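3.2 How people talk about shine

I went into this part of the study thinking gloss would be the easy one. We gave 71 people in Wola the same free-description task and let them talk for as long as they liked, and boy, did they! I coded 124 comments on surface finish, and Hsin-yi Huang coded them again without seeing mine. We disagreed on nine, mostly over the word "milky" - I had it as a color word, she had it as gloss.

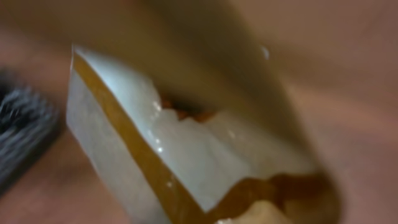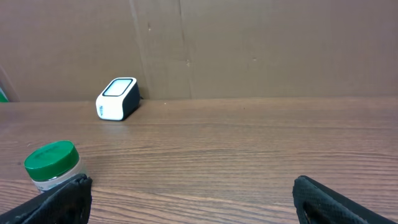 Figure 4. Glossy off-white surface with a golden-brown band (first); wood grain with a soft sheen (second).

Wola, November

Wood was a different story. People went straight to the grain and only got to the sheen when I asked a second time, which makes me think our prompt (borrowed from the Yau pilot) leans too hard on pattern. Tsz-kin Kao would like to drop it completely. I'd keep it, but move it after the color questions, and I'll come back to that in Section 4.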